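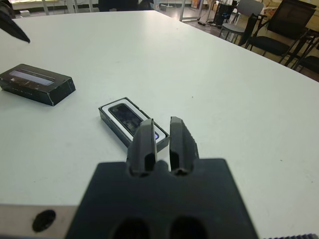 2 min read

Label printer drops jobs after firmware update
Status: Resolved
Product: Jollona desktop label printer, network model
Site: Falport office
Opened by: Geeta Grewal
Assigned to: Sakda Phetsri

Problem
Print jobs sent from the inventory system stop partway through a batch. The queue on the server shows the job as complete. The printer shows Ready and no error code. Single labels print normally. Started in August, after the firmware update.

Geeta Grewal, 9:10 AM
Batch of 500 labels stopped at label 200. Sent it again, stopped at 200 again. Power cycled the printer and got the same result. Same file prints in full on the older printer in receiving.

Sakda Phetsri, 9:42 AM
Please confirm the connection type and attach the configuration label (hold Feed until the light blinks twice, then release).

Geeta Grewal, 10:05 AM
Wired Ethernet, static address. Configuration label attached. Idle timeout is listed as 30. I do not remember what it was before the update.

Sakda Phetsri, 10:31 AM
The update resets network settings to factory values. Idle timeout of 30 seconds closes the port if the host sends nothing in that window. The inventory system sends labels in blocks of 200 and waits for the database between blocks. If that wait runs past 30 seconds, the printer closes the connection and the rest of the batch is lost. The server does not check for this and marks the job complete.

Steps tried
Replaced patch cable: no change.
Moved to a different switch port: no change.
Sent batch of 200: printed in full.
Sent batch of 500 from a local text file, bypassing the inventory system: printed in full.

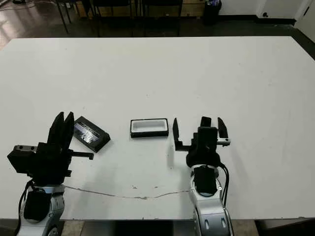 Table with grey cable.

Anong Ruangrit, 1:15 PM
Server log shows a gap of 41 seconds between the first and second blocks. Matches the above. The gap is from the Katsaros database connector, which reopens its session for each block. Separate ticket opened for that.

Fix
1. Open the printer web page and log in as admin.
2. Go to Network, then Raw Port.
3. Change Idle timeout from 30 to 300.
4. Save and restart the printer. The setting is not applied until restart.

Geeta Grewal, 2:20 PM
Changed and restarted. Batch of 500 printed in full. Batch of 2,000 also printed in full, with one pause to change the roll.

Sakda Phetsri, 2:34 PM
Closing. Omilano office has the same model on the old firmware. Jamila Herath to export the settings there before updating.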